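# About the Clalora Handling Group

Clalora is a research group working on two-arm manipulation of thin, flexible and transparent objects. We are based in Ostville and share floor space with Sriwong, whose mechanical shop builds our fixtures. The group was formed out of a smaller project on bin picking and kept that project's arms, its calibration code and most of its habits.

## What we work on

Most grasping methods assume that an object has a visible surface and keeps its shape when touched. Sheets, sleeves, film and clear containers break one or both assumptions. Depth sensors return holes or the wall behind the object, and a sheet seen edge-on may cover only a few pixels in a wrist view.

Our main method is called Clondel. It is a policy trained on demonstrations that takes wrist camera images and joint positions from both arms and predicts short sequences of motion. It does not build a 3D model of the object. Contact is inferred from the wrist images and from the difference between commanded and measured finger width.

## How the work is done

Each task starts as a written protocol: object set, start positions, success condition and time limit. An operator records demonstrations with both arms. We then train on the full set, run a fixed evaluation, and collect a second round limited to the states where the policy failed. The current Clondel set holds 1280 demonstrations.

Handover is treated as a separate task. A person presents the sheet at an arbitrary angle, and the arm has to close on it without pushing it out of plane. The fingers carry green pads on both sides, and the wrist camera keeps the gap between them in view during the approach.
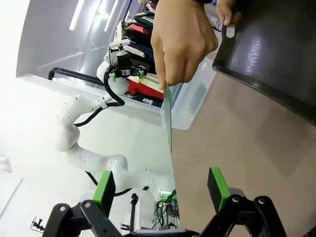 Sriwong asked at our May review whether the policy was tracking the sheet at all or just closing wherever the person's hand stopped, and suggested that we vary the distance between hand and lower edge before reporting anything further. We adopted the suggestion. The handover protocol now uses 4 presentation distances, and results are listed separately for each.

## Results to date

In the last full evaluation we ran 180 handover trials with sheets that were not in the training set. The shortest presentation distance remains the hardest, mainly from late closing. Removing the wrist images and keeping only a fixed overhead view lowered performance at every distance. Removing the finger width signal had little effect on approach but increased the number of dropped sheets after closing.

Two limits should be noted. The policy has no explicit force control, so stiff sheets are sometimes bent at the pad edge. It also recovers poorly when a sheet rotates by close to 90 degrees during the approach - the second round of demonstrations contains few such cases.

## Working with us

We publish protocols together with results, including failed runs. Outside groups may submit an object set for evaluation under the standard protocol. Sets should include spare samples, as thin materials crease with repeated use. Visits to the Ostville lab are by arrangement, and requests go through the Clalora front office.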